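Follavis – Haushaltskram für zwei Greifer
Stand: Februar, Version 3

Moin! Ich sammle in Follavis Aufnahmen von kleinen Tischaufgaben, an denen man ziemlich schnell merkt, ob Maschinen uns schon beim Aufräumen helfen können. Meine Meinung bisher: beim Abstellen von Geschirr fast, bei Kleinteilen noch lange nicht. Drin sind 667 Episoden aus 14 Aufgaben.

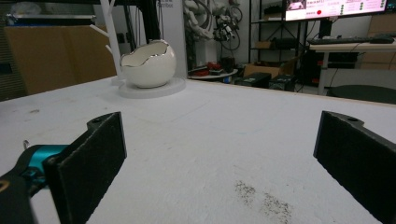
Aufgabe »Ablage«: weiße Schale mit gezacktem Rand auf der Tischplatte, Greifer offen.

Die Ordner heißen nach der Aufgabe, also ablage, kleinteile, wischen und so weiter. Trainiert habe ich mit Enard, der Loader für Briven liegt auch dabei (noch etwas wacklig – bitte meckern!). Wer nur mal reinschauen will, nimmt das Paket »Kubíček« mit 200 Episoden.

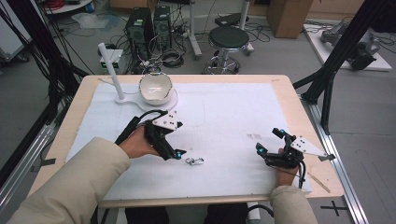
Kleinteile sind mein Lieblingsärgernis, und daran hängt für mich die ganze Frage nach dem Haushaltsroboter. So ein silbrig glänzender Karabiner auf weißem Papier ist für mich ein Handgriff, für mein Modell ein Drama: flach, blank und mit wenig Fläche zum Zupacken. Wenn ihr da bessere Ergebnisse habt, schreibt mir unbedingt!

Noch offen: Labels für »wischen« nachziehen, doppelte Episoden rauswerfen.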